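Häufige Fragen zu unserem Hundetreff auf der Wiese

Seit ich den Treff mache, landen immer wieder dieselben Fragen in meinem Postfach, und ich antworte ja gern, aber irgendwann tippt man sich die Finger wund. Also habe ich mal alles gesammelt, was so kommt. Wenn eure Frage fehlt - schreibt mir trotzdem!

Wann geht es los und wie lange bleibt ihr?

Immer am Sonntag um 15 Uhr, von April bis Oktober. Manche gehen nach einer halben Stunde, manche sitzen noch da, wenn es dunkel wird (ich gehöre meistens zur zweiten Sorte).

Muss ich mich anmelden?

Nein. Nur wenn ihr mit mehr als zwei Hunden kommt, sagt bitte kurz vorher Bescheid.

Was kostet das?

Nichts. Wer mag, bringt Kekse mit. Für Menschen, meine ich, obwohl die Hunde das anders sehen.
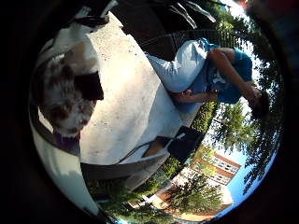
Rund um den Hund

Darf jeder Hund mitmachen?

Größe, Alter und Rasse sind mir völlig egal. Wir haben Spaniels dabei, Dackel, einen sehr würdevollen Windhund und jede Menge Mischungen, bei denen ich längst aufgehört habe zu raten. Gesund und geimpft sollte er sein, und läufige Hündinnen bleiben bitte daheim.

Halsband oder Geschirr?

Zum Ankommen an der Leine geht beides. Wenn getobt wird, mag ich ein gut sitzendes Halsband lieber, zwei Finger müssen drunter passen. Eine kräftige Farbe ist übrigens super, Lila zum Beispiel! Auf weißem Fell sieht man das schon von weitem. Mein Birkett trägt seit Jahren ein oranges und ich finde ihn damit in jedem Gebüsch wieder.

Mein Hund ist schüchtern. Geht das trotzdem?

Ja, sehr gut sogar. Setzt euch erst mal hin und lasst ihn neben euch liegen und gucken. Meine alte Losen hat acht Sonntage lang nur geguckt, am neunten ist sie einfach losgerannt, und ich habe vor Freude ein bisschen geheult.

Ist der helle Boden im Sommer nicht zu heiß?

Kann er sein. Legt den Handrücken auf und zählt langsam bis 8. Haltet ihr das nicht aus, geht es gleich rüber aufs Gras. Wasser habe ich dabei, einen Napf bringt bitte jeder selbst mit, sonst gibt es Gedränge.

Darf Spielzeug mit?

Tja, das ist die Frage, bei der es jedes Mal Diskussionen gibt. Ich sage: Plüsch ja, Quietschbälle lieber nicht. Ein großes Plüschtier kann man schön festhalten, man kann damit locken, und es rollt keinem in die Sträucher. Aber schaut euch vorher die Einzelteile an. Filzblätter, Zottelfell und alles, was seitlich absteht, wird bei manchen Hunden zuerst abgekaut, und verschluckter Filz ist kein Spaß. Solche Sachen bleiben bei mir in Menschenhand, und wenn ein zweiter Hund anfängt, daran zu zerren, kommen sie weg.

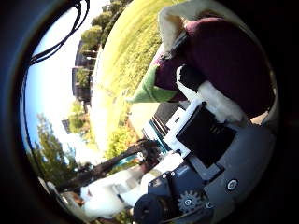
Sandra Rudd: Da muss ich kurz widersprechen. Bei meinen beiden geht Plüsch gar nicht, da gibt es sofort Streit, und zwar richtig. Könnte man die erste halbe Stunde ganz ohne Spielzeug machen?

Liebe Sandra, ja, machen wir! Ab Mai bleibt bis halb vier alles in der Tasche, danach sprechen wir uns ab. Phyllis Tindall hatte das auch schon vorgeschlagen und ich hatte es schlicht verschlampt.

Und wie bekomme ich Plüsch wieder sauber?

Grobes ausbürsten, dann im Kissenbezug bei 30 Grad waschen und an der Luft trocknen lassen. Bitte keinen Weichspüler, die Hunde schlecken das ja alles ab.

Was ist bei Regen?

Bei Niesel kommen wir, bei Gewitter nicht. Im Zweifel schreibe ich bis Sonntagmittag in die Gruppe.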